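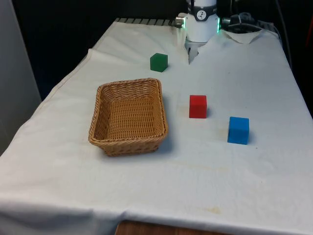
2 min read

Zasora adds cubes-and-basket set to its home play range

26 May 2021

Zasora, the maker of tabletop play sets for young children, today announced Grileo, a set of solid-colored cubes sold together with a woven basket to keep them in. Grileo goes on sale in June through the company's own store and at Dabbas toy shops.

The set is meant for children learning to sort by color and to put things away when they are done. The starter version has a red cube, a green cube and a blue cube. There are no letters, numbers or pictures on any of them. Larger versions come with 12 or 30 cubes in the same three colors.

"Parents told us they had plenty of toys and no good place to put them," said Rima Twal, head of product at Zasora. "We started with the basket and worked out from there. A child can set the cubes out on a table, name the colors, and put them back. That is the whole activity."

The basket is rectangular, in a tan to light brown weave, and has a braided rim. It has no lid. Zasora chose an open shape so that a small child can see which cubes are already inside and reach in with one hand. The rim gives adults something to hold when they carry the set from one room to another.

Grileo comes with a short activity card for adults. The first activity uses only the three starter cubes. The adult spreads them across the table to one side of the basket, leaving space between them, and asks the child to bring one color at a time. A plain white cloth under the cubes makes the colors easier to tell apart, and the card suggests an old tablecloth or bed sheet. It does not need to be ironed. 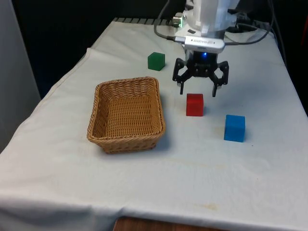

Trial in family homes

Before settling on the final version, Zasora lent early sets to 40 families in Zomarmont. The families kept them for the whole winter and returned a short form at the end. Many asked for a bigger basket, and the company widened it as a result. Several said their children used the basket for other toys as well, and Zasora has left room in it for that.

Twal said the company also dropped a yellow cube after the trial. "Three colors was enough to start with," she said. "We may bring yellow back later as an add-on."

Availability

The first production run is 2,000 sets. Orders placed through the Zasora store in June will ship in the order they are received. Dabbas shops will carry the starter version and the 12-cube version. The 30-cube version will be sold by Zasora only. Replacement cubes can be ordered one at a time in any of the three colors.

Schools and child care centers that want more than one set should contact Zasora's sales office before ordering.

Media contact: Rima Twal, Zasora, Zomarmont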